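Nistor 540 Tabletop Dehumidifier
Sold by Skeroria, small appliances for damp rooms

We stock three dehumidifiers. This is the one we argued over before we agreed to sell it, so the page is longer than the others and less cheerful.

The maker's leaflet says the Nistor 540 will "transform the air in any home." It won't. It takes water out of one closed room of modest size, it does that at a fair pace, and it makes a noise while doing it. If you want your whole basement dried out, buy something with a hose and a compressor the size of a suitcase. We don't sell those.

The 540 in the name is the fan setting the designers started from, according to the Nistor rep. It isn't watts, and it isn't ounces of water per day. Customers ask us this more than anything else, and we wish they'd called it something different.

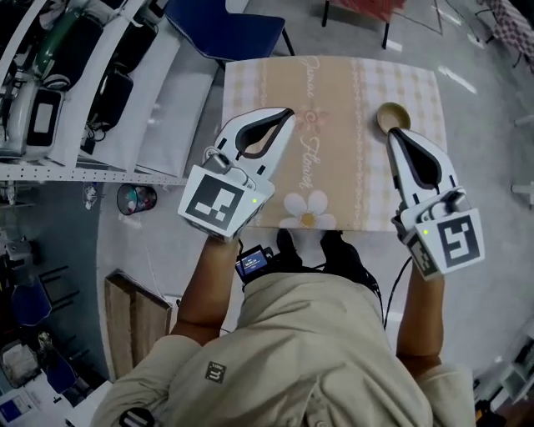

What you get in the box: the unit, a removable tank, a power cord, one washable filter and a folded manual in very small type. There's no spare filter. Boneck makes one that fits, and it costs less than the Nistor part. Kári Ravn in our repair room has put both in the same unit and couldn't tell them apart by feel or by sound, though he'd like a full winter before he swears to it.

The "smart humidity sensor" deserves a hard look. It reads the air right at the intake, which sits low on the back panel. Push the unit against a wall and the sensor reads the air behind the unit, decides all is well and shuts off while the rest of the room stays damp. Leave a hand's width of space. The manual mentions this once, on the page about cleaning.

We also don't think much of the "whisper mode." It's quieter than full speed, sure. Guðlaug Bundgaard tried sleeping next to it in May and moved it to the hallway by midnight. Light sleepers should run it during the day and turn it off at bedtime.
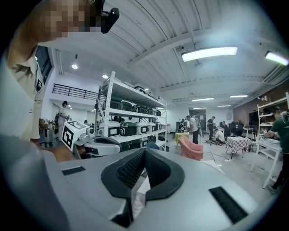
Now for what we like, or we wouldn't be selling it. The tank slides out from the front and has a proper handle, so you can carry it full without wetting your socks. The shutoff float is a plain mechanical part you can see and clean. The feet are rubber and they don't leave marks on painted floors, at least not on ours.

Specifications
Price: $171
Room type: single closed room
Tank: front-loading, removable, with handle
Filter: washable, one included
Controls: dial and two buttons, no app
Warranty: 3 years on the motor, one on everything else

About that warranty. Nistor asks you to register the unit within 92 days or the motor cover drops to a single year. The card is tucked inside the manual. Fill it out the day you open the box.

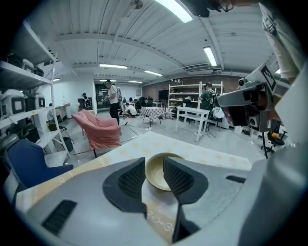 Ionizer version: Brollska sells the same body with an ionizer added and a higher price. We asked them for test results and got a brochure. Until we see numbers, we're not carrying it.

Returns: unused units any time in the first month. Used units if they're faulty. "It was louder than I thought" doesn't count as faulty, and now you've been warned.

Questions go to Tove Hafþórsson at the sales desk, mornings only.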